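How to bring a two-arm packing cell onto a bakery counter team

Posted 2020-08-15 by Sándor Vida

At the Brerora shop in Bromthorpe we moved bagging from the counter to a two-arm cell. The counter staff kept their jobs, but the jobs changed. These are the steps I would follow again.

1. Write down who does what now. Our bagger also checked orders and answered the phone. Assign those tasks before the cell starts.

2. Pick one bag and stay with it. Paper bags fold and lean, and each size needs its own grip settings.

3. Train at least two people per shift to load, pause and restart the cell. Ours took 4 hours each.

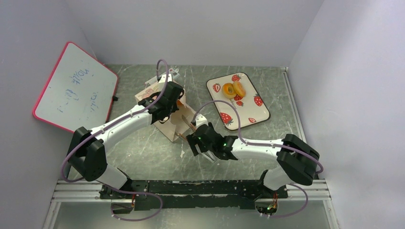 4. Keep a person on the final check. The log shows which program ran. Someone still has to look in the bag before it goes to the customer.

5. Record every stop. In the first month we logged 163 stops in 3,038 orders. Write the cause in plain words, such as "bag closed up" or "item slipped." Nanayakkara, our installer, used those notes to change the grip settings.

6. Review the shift plan in September or after 3,000 orders, whichever comes first. Ask the staff which tasks got heavier. Ours had more restocking and more walking, so we moved the bag shelf closer.

Pause the cell from the Zilto panel before reaching in, even to straighten a bag. Put this in the written job description for everyone who works near it, including weekend staff.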